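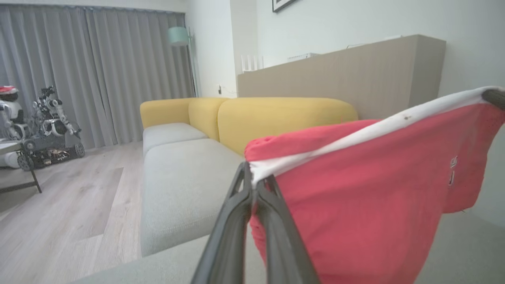
Accueil - Le blog - Rencontres - Ateliers - Contact

Quand j'ai demandé à Nelly Ticona si elle accepterait de me parler de son métier, elle m'a répondu par un message de quatre mots : « Oui, mais le matin. » Je suis donc arrivée à Trerstead à 8 h 30, pas très réveillée, avec un sac de viennoiseries déjà bien entamé (le train était en retard, je plaide la faim).

Nelly a 46 ans et elle reprise, raccommode et transforme les vêtements des autres dans une ancienne mercerie de la rue Lougher. Le magasin s'appelle toujours Grevis, du nom des anciens propriétaires. « J'ai voulu changer l'enseigne la première année. Les clientes m'auraient étranglée ! Alors j'ai gardé Grevis, et maintenant on m'appelle Madame Grevis à la boulangerie. »

Elle n'a pas commencé par là. Avant, elle faisait la comptabilité d'un négociant en bois, à Pillach, et cousait le soir pour ses enfants. « Des ourlets, surtout. Je détestais les ourlets. Je les déteste encore, d'ailleurs, et j'en fais toute la journée. » C'est une voisine qui lui a apporté un manteau dont la doublure partait en lambeaux, puis la sœur de la voisine, puis une collègue de la sœur... Au bout de deux ans de ce régime, elle avait des housses pendues jusque dans la salle de bains.

Je lui demande ce qu'on lui apporte le plus. Elle réfléchit en mordant dans un pain aux raisins. « Les jeans, à l'entrejambe. Ensuite les fermetures éclair, les coudes de pulls, et puis les cols. Un col de chemise, quand il est usé au pli, on le découd, on le retourne et on le recoud. Ma grand-mère le faisait les yeux fermés. Les gens de trente ans me regardent comme si j'avais sorti un lapin d'un chapeau ! »

Et les prix ? Là, elle grimace un peu. Retourner un col, c'est presque une heure de travail si le tissu est fragile, et certains clients comparent avec une chemise neuve. « Je ne discute plus. Je dis le prix, je souris, et soit la personne laisse la chemise, soit elle repart avec. Au début je baissais toujours - j'avais honte de demander. C'est Eleri qui m'a fait passer ça. »

Eleri Prothero partage l'atelier avec elle depuis janvier. Elle, son truc, c'est la laine : elle retricote les poignets et fait des reprises visibles, en couleurs franches, que j'ai trouvées superbes. Elle passe une tête pendant que nous parlons et en profite pour voler le dernier croissant. « Nelly veut que ça ne se voie pas, moi je veux qu'on ne voie que ça », me lance-t-elle. Elles se chamaillent là-dessus devant les clients, paraît-il, et certains changent d'avis en cours de route.

J'avais apporté un gilet troué au coude, bien sûr. Nelly l'a retourné, a tiré sur une maille et m'a demandé si je le lavais à quarante. J'ai menti. « À froid, et à plat pour sécher », a-t-elle dit sans lever les yeux. J'ai choisi une reprise moutarde, côté Eleri, et je repasse le chercher dans deux semaines.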